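Foltside IT Security Group
Minutes of the July meeting, Thursday, 10.30 am, Room 8

Chair: Anika Gallagher
Minutes: Dexter Ferreira
Apologies: Sangkhawat office

1. Previous minutes
Agreed, with one correction: the Hakis licence runs to the end of the year, not to the end of the quarter.

2. Phishing messages
DF reported that 1,420 messages posing as parcel delivery notices reached staff inboxes before the filter rule was changed. Two people entered their passwords on the linked page. Both accounts were locked the same morning and the passwords reset. No sign of further access in the logs. AG asked for the sender list to be passed to Sangkhawat.
Action: DF

3. Work phones
Roughly 90 handsets are still on the old system version and no longer get security fixes. Agreed to block them from mail at the end of the month. Users to be told by text message as well as email. Vunum has quoted for replacements but the price does not include setup. AG to go back to them.
Action: AG

4. Browser add-ons
Proposal to allow only add-ons on an approved list. Workshop staff want the drawing viewer kept. Agreed in principle, list to come to the next meeting.

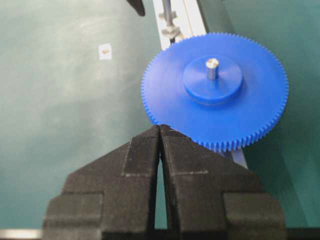
Blue plastic gear with metal shaft

5. Budget
£2,000 left in the training line. To be held for the autumn password manager sessions.

6. Any other business
Door code for the server room to be changed. DF to send it round by phone, not email.

Next meeting: September, same room. Closed 11.40 am.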